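From the back row: what a night at the pictures ought to be

I have been writing this little column long enough now that some of you have started stopping me in the foyer to tell me where I went wrong, and I want to say that I enjoy it enormously, so please carry on. The complaint I hear most often this spring has had very little to do with me, though. It is about the length of films, and as I sat through two of them in May that could have lost a good half hour apiece, I thought I would give the whole matter a proper airing.

You will remember that the Rinby had the new Jument picture in for a fortnight, the big seafaring one with the mutiny and the twin brothers. It was handsome, I will give it that. The storm was splendid, and I noticed a gentleman two seats along gripping his armrests as though he might be washed into the aisle. But the storm was over before the interval would have come, if we still had intervals, and after that we had a court-martial, a second court-martial, a wedding, a long walk along a harbour wall and then three endings, one after the other, like guests who have put their coats on and then remember something else they wanted to tell you.

I don't blame the actors. They were working very hard. I am inclined to blame the people who decide these things in offices, and who seem to have got it into their heads that a serious film must be a long one. When I was a girl a thriller came in at an hour and a half, with a cartoon beforehand and time to catch the bus home (the last one went at ten past ten, and woe betide you if you missed it). We did not feel cheated. We talked about those films for weeks, and I can still tell you the plots of most of them, whereas I saw a spy film in the new year and I could not swear to you today who the spy was.

Now, a few of you have written in to say that the long film is value for money, and I do take the point. A ticket and a cup of tea is no small thing these days, and if you have come in from one of the villages and paid to park you want to feel you have had an evening. But I would gently say that we don't judge a supper by how long we were at the table. What I want is to come out onto the pavement with my head full, a bit dazed by the street lamps, and to find that my friend has seen something in it that I missed altogether.

Which brings me to the interval. I would bring it back tomorrow! The Rinby holds on to its old safety curtain, and it seems a great shame that it never comes down. Ten minutes would do, enough for an ice cream and a stretch of the legs and an argument about who did it. I put this to the management last autumn and was told, very kindly, that the distributors don't like it, and that the films now come without a natural place to stop. Well, that is rather my point. A story that has nowhere to pause for breath may not have been built very carefully in the first place. The theatre manages it, the opera manages it, and I have never heard of anybody walking out on the opera in a huff because there was time for a sandwich.

The other side of all this is what we are not being shown while the long films take up the screen. A picture that runs for three hours gets one evening showing, and that is your lot. Two shorter ones could share the night between them, with something small and odd at six o'clock and the big draw afterwards. I think of the Paisan season, which so many of you came to and which was put together on a shoestring. Not one of those films was over two hours, several had subtitles, and at least one was in black and white with hardly a word spoken for the first reel. I was told beforehand that there was no audience in this town for that sort of thing. There was a queue past the chemist's.

I don't mean to suggest that everything old is good and everything new is bad, because I have sat through some real stinkers from every decade and I could bore you with a list. Nor do I think a film has to be improving.

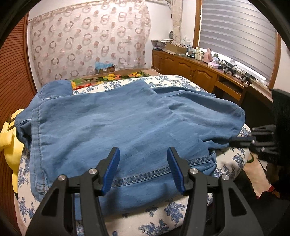
Some of the best evenings I have had at the Rinby were spent watching perfect nonsense, and I would not swap them for all the worthy biographies in the world. The one with the runaway caravan made me laugh so much that I had to borrow a handkerchief. But it was nonsense that knew when to go home, and I do think that is a kind of good manners on the part of a film, just as it is with a person.

What I would like, then, if anyone with any influence is reading, is quite modest. I would like the running time printed in the programme, in a size I can read without my other glasses. I would like one night a month given over to films of under a hundred minutes, old or new, from anywhere at all, and I would happily help choose them. And I would like somebody to try an interval, just the once, to see whether the sky falls in. The Tinham has been doing it with its Sunday-best sort of classics and they tell me the ice cream alone has made it worth the bother.

Do keep writing to me about this, whichever side you are on. I had a very spirited letter in defence of the second court-martial, which ran to four pages and nearly brought me round, and I mean to answer it properly once I have seen the film again – I have been promised a seat on the aisle this time, and I shall be taking a flask. Notes can be left for me at the box office in the usual envelope, and please put your name on them so I know whom to argue with.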